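灰色床头柜抽屉总关不严，修还是换？

发表于 2019年1月3日 版块：家具与收纳

楼主 半壶凉茶
柜子是搬来 Bratbridge 时跟房子一起接手的，灰色，两个抽屉，小圆金属拉手。台面前沿有几处磕掉漆的小白点。下层抽屉推到底会弹回来一截，上层还行。换新的看中 Iltari 一款，标价456，有点舍不得。

2楼 灰瓦
先把抽屉整个抽出来看滑轨。七月我家那个也这样，轨道里卡了颗螺丝，倒出来就好了。

3楼 Gape老用户
不建议修。这种柜子底板一塌，抽屉就永远不平，修一次管半年。456不算贵，换。

4楼 灰瓦
回3楼：底板塌没塌还没看呢，怎么就换了。滑轨一副才多少钱。

5楼 半壶凉茶
补图，抽屉拉开的样子都有，台面上是橙色的球、瓶子和碗。

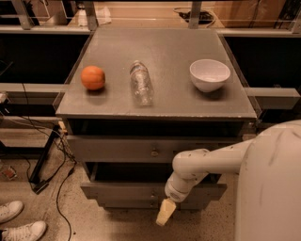
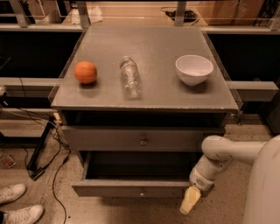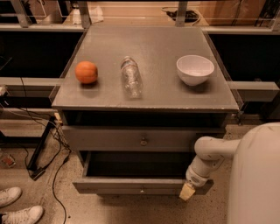 6楼 南窗
抽屉既然是空的，直接翻过来看底板和侧板接缝，用手按一按，松的话打木工胶，夹一晚上。台面磕掉的地方用补漆笔点一下，别整面刷，新漆旧漆色差很难看。

7楼 Gape老用户
胶我试过，夏天又开了。预算200以内可以去 Fumavcombe 旧货市场转转，成色比这个好的不少。

8楼 灰瓦
旧货市场买回来也可能一样关不严。
@半壶凉茶 你量一下柜体内侧前后宽度，差超过3毫米就是柜子歪了，换滑轨也没用。不超就只换滑轨。

9楼 半壶凉茶
行，周末先量。滑轨是侧装还是底装怎么看？

10楼 南窗
抽屉拿出来，看金属条在侧面还是在底下。也有老柜子压根没有金属轨，就是木条，那种擦点蜡烛。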